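Derese Worktable by Galurport, Large Top
9 min read

The Derese is a fixed-height worktable sold in two boxes: a solid wooden top and a bolt-together steel underframe. I bought the large version for a room used for sorting, small assembly and some writing, and have had it in place since December. It cost $400 before delivery. Delivery is curbside only, and the shipping weight on the label was 177 pounds for both boxes.

Galurport lists the top as 88 by 38 inches. Mine measured within a sixteenth of an inch on both dimensions and was square across the diagonals. Gross area is 3,344 square inches, of which a strip along the back is lost if you fit the cable rail. I did not fit it. The rail is held by four short wood screws and can be added later.

Thickness is nominally 1 1/8 inches. I took readings at the four corners and the middle of each long side, and the spread was small enough that I put it down to sanding. The seller does not state the species anywhere, in the listing or on the box. It is a light wood, moderately hard. A fingernail leaves no mark. The corner of a dropped steel rule does.

Assembly

The underframe is two welded end frames joined by a pair of long rails and a center brace. Everything goes together with one size of hex bolt, and the supplied key is adequate for running the bolts in but too short for final tightening. Use a proper socket. The instructions show the center brace going in last. It should go in before the rails are tightened, otherwise the end frames pull slightly out of parallel and the last two holes do not line up. I took it apart once to correct this.

The top attaches through slotted brackets along the rails and round holes at the center. This is the correct arrangement for a solid top, which has to be free to move across its width as the humidity changes. Do not overtighten the slotted ones. The washers supplied are thin and I replaced them with wider ones from the hardware store.

The top alone weighs 98 pounds on a bathroom scale. Two people can lift it onto the frame without difficulty if the frame is already against the wall. Turning it over in a small room is the harder part - the box makes a reasonable pad for the floor.

Flatness

With a straightedge across the width, the top showed a slight crown on arrival, highest at the middle. A thin sheet of printer paper passed under the straightedge at both edges and a folded sheet did not. Lengthwise there was no gap I could measure. After two weeks on the frame the crown had reduced a little and has stayed the same since. For hand work this is flat enough. For anything that needs a true reference surface, put a plate on it.

Finish

The factory finish is a thin clear coating with low sheen. It resists water for a short time. A wet glass left for an evening raised the grain in a ring, which could be felt more easily than seen. I rubbed the area back and then gave the whole top two coats of Plastar matte wipe-on, cutting between coats with 400 grit paper. The result is a slightly smoother surface with the same low sheen. Plastar darkens the wood less than an oil would. It needs a full night between coats at normal room temperature, whatever the can says.

The underside is finished with a single coat, unevenly applied. I gave it one coat of Plastar too, so that both faces take up moisture at a similar rate.

Stiffness

Pushed from the end, the table does not rack. Pushed from the front, there is some movement at the feet until the levelers are set, and very little afterward. The levelers have small plastic pads that mark a vinyl floor. I put felt under them.

Leaning on the front edge at mid-span produces no visible deflection. I have clamped a small vise at the left corner and used it for light filing. The top is fine with this, but the frame rings. A strip of rubber between the rail and the top would probably damp it, though I have not tried one.

Compared with the Dakgate

I had a Dakgate folding table in the same spot for several years. The Dakgate is lighter, can be put away, and has a laminate surface that tolerates spills and solvents much better than wood. It also sags, and the hinge line collects crumbs and small screws. If the table must be moved more than once or twice a year, buy the folding one. The Derese is a permanent object and takes a lot of floor.

Complaints

The edges are only lightly eased, and the front one is uncomfortable on the forearms after an hour or two. I rounded it over with a block plane and sandpaper. The frame paint chipped at two bolt holes during assembly. There is no drawer, and the rails sit in the way of most clamp-on drawers. The listing photo shows a shelf that is sold separately, and the caption does not mention it.

I would buy it again at this price, with the wider washers ordered in advance.

Comments (3)

benchdog_w: Did the brackets come with the slots cut clean? Mine had burrs on every one and I had to file them before the bolts would slide.

Kalliopi Raptis: I have the smaller top. Same issue with the center brace, same fix. The finish on mine was noticeably rougher near one end. Could you say something about the color? The listing makes it look almost white, and I am trying to decide whether a second one would match the shelves.

ottoline: Mine arrived on a Wednesday with one leveler missing. Replacement came quickly.

Added by the author, on color and grain 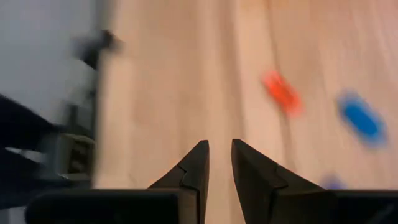
The color of the top is harder to judge from the listing than it should be, and two boards in the same top can differ. I would call it light tan, with bands that go from a paler beige to something warmer and closer to peach. The grain lines are faint - with this much blur they turn into streaks, but the direction and the banding still come through. Matching it to white shelves will not work. Matching it to other light wood should be acceptable if the two pieces do not touch. Strong colors separate from it easily, as the red-orange and bright blue items toward the right do, and for sorting small parts I count that as a practical advantage over a dark top. Dark hardware also reads clearly against it. Brass and raw wood offcuts are the difficult ones, and for those I put down a gray mat. On the question about burrs: two of my slots had them, both on the same bracket, and a few strokes with a round file took them off.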